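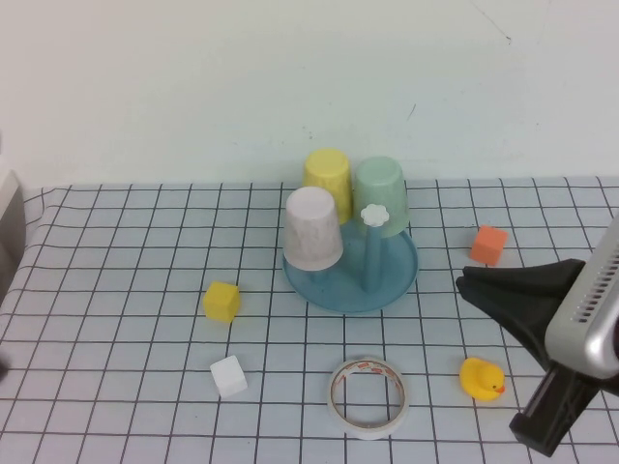
The Small Things Table: a gallery

Every household has a surface where objects go to wait. Ours has a checked cloth on it, which makes the waiting look organised. I started putting the table on this page last December, after the Tridasholm newsletter asked members for "interiors" and turned mine down for lacking a sofa. The newsletter goes out to 425 homes, none of which now know what they missed.

Two pictures this time. Captions by me, grumbling by Veronika Illés, who lays the cloth and would like that recorded.

Duck, facing right

The yellow duck has the lower right of the cloth and is looking away from everything else on it. I would call that aloof, but Veronika says it's a duck. Behind it is the stand with its cups hung upside down: one yellow, one pale green, one in a white marbled pattern that would cost 695 in the Osutard catalogue if it were a worktop. As it's a toy cup, we paid rather less.

The tape is lying flat, so you get a neat circle of cloth through the middle. I have spent more time than I'd like to admit trying to find the end of a roll like that, usually with a parcel half shut and my thumb holding the flap. Carrillo, the stationer by the station, sells a little plastic clip for the purpose. I own four and can find none of them. 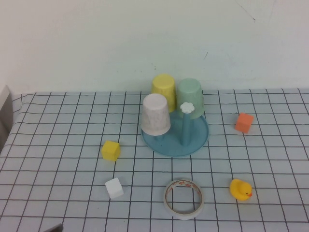

Tape, standing

Same cloth, same cups, and the tape up on its edge at the front like something that has been asked to say a few words. I prefer it this way. Veronika thinks it will roll off and end up under the radiator with the clips.

The foam cubes are at their posts, yellow and white to the left of the stand, orange over on the right. They are very good cubes — light, quiet, no opinions. The peg with the white flower on top has no cup on it, and I have had 200 words of correspondence from a reader in Gurnex about what ought to go there. She favours pink. I favour leaving it alone, as the flower is the only decoration we've got.

Older tables are in the archive, including the button one, which people still write to me about. Veronika is washing the other cloth.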